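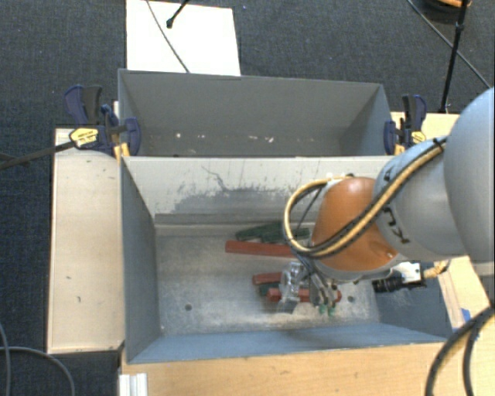 What's the best way to sort a mixed lot of small pieces? Start with color, use bins with plain gray walls, and leave size and shape for a second pass.

Workshop > People > Interviews

October
By Mimoza Dervishi

I got that answer out of Mirjana Vlachou before I'd even taken my coat off. She runs the sorting side at Otport, where odds and ends of old game and building sets get matched up again and sold on, and she has opinions about bins. So many opinions! I'd planned on a quick chat and stayed until lunch.

"People buy the pretty ones," she told me. "Clear plastic, bright yellow, whatever. Then they tip in a pile of yellow pieces and wonder why their eyes hurt by ten o'clock." Hers are gray and she likes them beaten up. I asked if scratches bother her (they'd bother me, I'm fussy about my own kitchen drawers). She laughed. "A scratch doesn't hide a piece. A shadow does. I worry about the lamp."

She works with two bins side by side, one for what's still mixed and one for what she's pulled out, and she never tips in more than a small handful. "Fifty pieces in front of me and I start digging. Digging is slow. Give me a few and I just see them."

Red and green is the pair she gets asked about most. Her old boss at Bollia couldn't tell the darker shades apart and sorted those by length, which she says worked fine until somebody mixed in a Mladenović set where everything is the same length. That took them most of a Monday. She still brings it up, apparently, whenever he calls.

And the dust? I had to ask, because old sets shed all kinds of crumbs. "Brush it out between lots, with a dry brush," she said. "I used to wipe with a wet cloth and then the little ones stuck to the bottom."

Her biggest job so far was 2,801 pieces from a place called Osen, all in one sack. She did it over a couple of weeks with the radio on. I wanted to know what she does with the leftovers that match nothing, and she pulled open a drawer by her knee, completely full. "Those wait," she said, and pushed it shut with her foot.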